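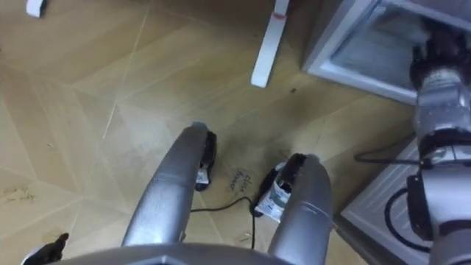 Diamond floor, white drawer open, and small dark lettering that reads something like "close drawer." Presadier open day, Stadach.

Filed under: Home & Interiors, Days Out, Storage

We use cookies to remember your preferences and count visits. By continuing to read you accept this. Manage settings

I went to the Presadier open day on December 6, 2025 with low hopes and a tape measure. The flyer promised "a home that puts itself away." I have lived in four apartments and a house, and not one of them has ever put anything away, so I wanted to see how it was done.

Stadach is a long drive for a look at some drawers. The building is behind the bus depot and the sign is on the wrong side if you come from the highway. I passed it, turned around in a tire shop and came back. Parking was free. Coffee was also free, from an urn, and tasted like it.

They split the place into a floor hall and a storage hall, then a set of made-up rooms where the two come together. I started in the floor hall, where a man in a company vest told our group that pattern floors are back. I have heard that at every home show since I started going to them. What he had to sell was a light tan parquet-style floor in big diamonds and triangles, with thin pale seams between the panels. They call it Dakolik. I'll admit it looks good. The panels are large enough that it doesn't get fussy, and the color is the kind that forgives crumbs.

I asked how it goes down in a room that isn't square, which is every room I have ever measured. A diamond pattern that runs off at the wall shows you exactly how crooked the wall is. He said a good installer will plan for it. I asked who pays for the offcuts. He said that depends on the installer.

The display room they had done up was priced at $2,739 for the floor alone, and the small print on the card left out fitting, trim, and whatever is under the floor you have now. Somebody behind me said that was reasonable. Maybe it is. I would want to see the second number before I agreed.

On to the drawers. The line is called Shabalala and comes in white only, at least in what was out on Saturday. Pale fronts, pale smooth insides with a bit of a shine. I liked the insides more than the fronts. A light interior means you can find the black thing at the bottom, and in my house it is always a black thing, usually with a cord on it. Dark drawers swallow chargers. These would not, and I give them credit for that.

Still, a shiny white interior is going to show every pencil mark and battery scuff. I asked whether there was one on display that had been in use for a year. There was not. The literature says the runners were tested for 1,000 openings. With two kids in a kitchen that takes you to about Easter. I said so and got a polite smile.

The part I came for was the talk on clutter, held in one of the made-up rooms at two in the afternoon. It ran 42 minutes, and the main idea was that small black electrical stuff with paper labels on it should have a home off the floor. Fine. The woman giving it was clear and didn't talk down to anyone, and her advice to write a label on the thing itself and not on the box is one I plan to follow. But she spent most of her time on what goes into a drawer and very little on the cable, and the cable is the whole trouble. A cable does not stay where the plug is. It trails across the floor, someone catches a foot in it, and out comes the lot. I asked about cord ties. They sell them at the counter.

A few things I measured, since the brochure is vague. The drawers are deep enough for a stack of dinner plates. The gap under the lowest one is too small for my vacuum head and too big to keep dust out - the worst size for a gap. And when a low drawer is open it takes up a lot more of the walkway than you would guess from the showroom, where the aisles are wide. Try one at home with a cardboard box on the floor before you order. You'll learn more from that than from the brochure.

Would I buy? The floor, possibly, for one small room, after a quote from a person who has seen my walls. The drawers I would wait on. The next open day is in August, and by then someone local will have lived with a set through a winter and can say if the white is still white. I took a sample panel home. It is on the kitchen floor next to the old vinyl and so far the dog walks around it.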